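Travovum update brings fishing trophies back within reach

Players who have been staring at a 97 percent trophy list in Travovum all summer can finally breathe out. The September update is live now on console and PC, and it fixes the Quiet Waters trophy, the one you were supposed to get for landing every kind of fish in the Drastamdale lakes and which, for a good many of us, simply refused to show up.

If you've been lucky enough to miss this whole business, let me catch you up. Drastamdale opens fairly late in the game, after the bridge is repaired, and it's a lovely place to spend an evening (I have spent more evenings there than I would like my family to know about). There are 9 kinds of fish in its lakes, and the last of them, the lantern carp, only bites after dark and only if it's raining. Catching one was meant to fill the final page in your fishing journal. The trouble was that if you had already sold a lantern carp to the fishmonger before opening the journal for the first time, the game quietly decided you were finished with that fish forever. The page stayed blank, and so did your trophy.

Seon-mi Yoo, who looks after quests and side activities at the studio Kastasex, wrote in the update notes that the team had been able to repeat the problem early on but had a hard time fixing it without wiping out people's journals. "We didn't want to ask anyone to catch all those fish twice," she wrote. "Some of you have named them." I laughed at that, and then I felt a little seen, seeing as my own first carp is called Gerald and is never going to be sold to anybody.
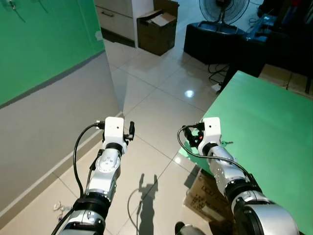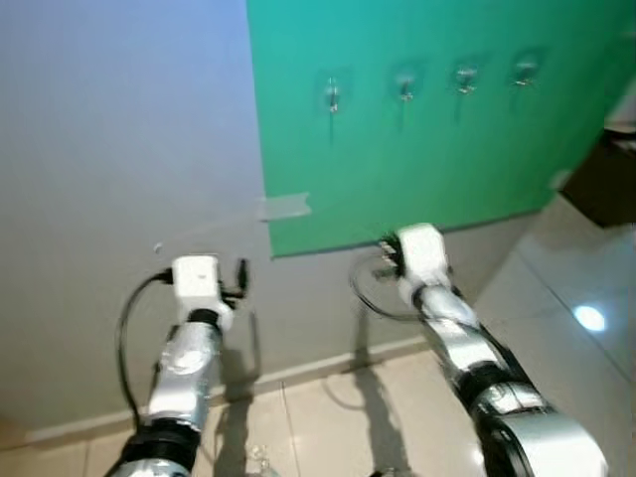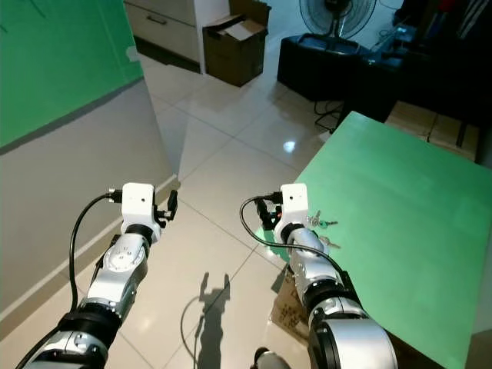
The fix works on old save files, and you don't need to start over or reload an earlier chapter. Load your save, travel to the Drastamdale boathouse, and talk to Heo, the old ferryman who sits outside mending nets. He has a new line of conversation that makes the game go back over your fishing history and fill in whatever is missing. Be sure to let him finish talking, all the way through the story about his brother's boat, as skipping ahead seems to stop the check from running. I did it on my own save and the trophy popped while he was still going on about the rudder, and I am not ashamed to say that I cheered loud enough to wake the dog.

There are a few other nice things in the update while you're at it. The journal can now be sorted by lake, the rod no longer vanishes from your quick menu after a boat ride, and the rain in the valley comes around more often at night, so anyone still hunting the lantern carp should have a kinder time of it. Byung-chul Sung, the game's director, added that the bait merchant will carry 17 worms at once instead of 3, "after a great deal of feedback, much of it in capital letters." The price per worm hasn't changed, though I do wish they had knocked a coin or two off for those of us who paid our dues.

One warning before you go running off to the lakes. Players with very full storage chests are reporting a long pause the first time they load the game after updating. Mine held 601 items, mostly driftwood and boots, and the screen sat still long enough for me to go make a cup of tea and worry. It did load in the end with everything where I'd left it. Kastasex says it is looking into the pause and asks players not to close the game while it's happening. If you can copy your save somewhere safe first, please do, and then you can enjoy your tea in peace.

The Long Oar trophy, for rowing across every lake without bumping into the shore, is still giving some people grief. It isn't mentioned anywhere in the notes, and several readers have written in to say that the dock in the north lake counts as shore even when you're only trying to tie up. For now, the best thing to do is leave that lake until last and step out of the boat a little early, just where the reeds begin, so that you never touch the dock at all. I'll update this story when there's word from the studio on a proper fix.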